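Posted in February by a student, Intro to Automation

Open Day Report: Our Visit to the Meinecke Lab in Wernport

For my project report I picked the Meinecke open day, mostly because I'd never stood near a working robot arm before (the one in our classroom at Eston has been "getting fixed" since I started). There were 18 of us on the bus and we got there way too early, so we hung out in the lobby reading posters. One of them said the lab had logged 1,696 practice runs so far, which sounded like a lot until I thought about how often I've washed dishes in my life!

Getting in

We were split up and my group got the kitchen station first. Lucky us! The guide gave us five minutes of safety talk (stay behind the tape, don't wave at the arms, no bags on the floor) and then let us ask whatever we wanted. I asked why it was a kitchen and not a factory. She said factory parts always show up in the same spot, and cups and plates in a house never do. That ended up being the main idea of my report.

The kitchen station

Two arms share one table, with a big brown mat on it. The setup is fuller than I expected – plates standing up in racks, two mugs hanging on a wooden mug tree, and a red and yellow apple right by the gripper of the arm on the right. I kept staring at the mugs. You'd have to come at each one from a different side, and I can't even do that half asleep without knocking something over. 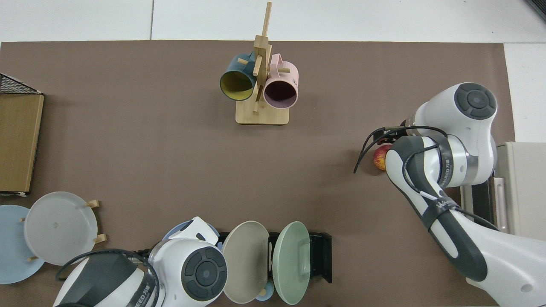 What I got out of it

I went in thinking the hard part was the motors. Now I think it's deciding where to grab. Next month we start our own gripper build for the Brillstead fair, and I want to try softer fingertips on ours. I also wish I'd written down more of the guide's answers, my notes are five lines long and one of them is about lunch.

Comments

Great write-up! Did they let you drive one of the arms?

No, only watching :( maybe next year

My group got the kitchen station last and we had to rush it. Jealous.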